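Omeck Reports on Chore Trials: Keep Your Dish Towel Handy

ESCOMBE, August 12, 2020 – Omeck today released results from Clurero, its study of whether a two-armed robot can take over housework. The short answer is no. The longer answer is 16 pages and available on request.

Over the course of the study the robot made 904 attempts at 91 household chores. It finished seven of those chores reliably enough that the team would let it do them at home, though none has offered.
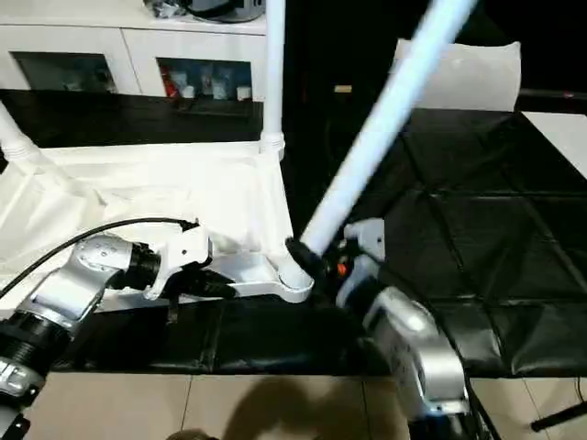 Photo: Ignacio Escobar / Omeck

Assembly remains a sore spot. Bringing a white pole to the base of a stand takes two arms, one to press and one to aim, and fabric draped between the other poles does little to help.

"My mother puts up a drying rack while on the phone," said Raphaël Coste, who led the trials. "We are closing in on my mother, slowly – and she has not been training."

Omeck has no product to announce and no launch date to go with it. A second round of trials, with more laundry, begins in November.

Press contact: Ikechukwu Ogbonna, Omeck Communications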